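Comprei o escorredor de parede Bamholm em janeiro, depois de o meu cunhado Saulius me falar tanto dele (e ele não é de elogiar coisas de cozinha!), e confesso que já não passo sem ele.
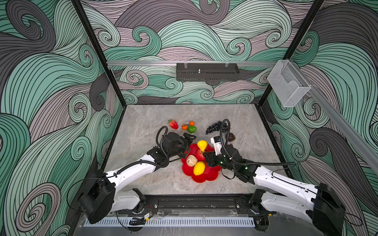

A montagem levou uma tarde, com café pelo meio. Cabem bem os talheres e as conchas, e limpa-se num instante. Gosto sobretudo de cestos compridos, pretos e perfurados, pendurados a meio de uma calha de alumínio, porque deixam a bancada livre. Só achei os parafusos fraquinhos; troquei 4.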